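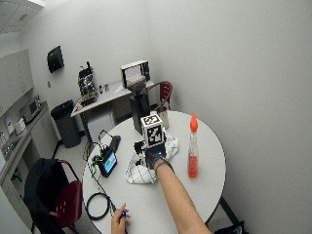
A gloved hand at a white cube on a round table.

I finally got to meet Sânziana Ciobanu last week, and wow, can she talk! She was born in Costache, a village of 130 people, and moved to Droren with her parents when she was two. Her first pageant was in August the year she finished high school – her aunt filled out the form and paid the $60 entry fee. She came in second and says she cried in the car all the way home (then signed up again the next morning).

She went off to study nursing in Grultilik, kept competing on weekends, and won the Miss Fustano title this summer over 55 other contestants. I asked what her parents made of it. Her dad still thinks it's a hobby, she told me, but he drove six hours to see the final. She goes back to classes on Monday and hands over the crown next spring.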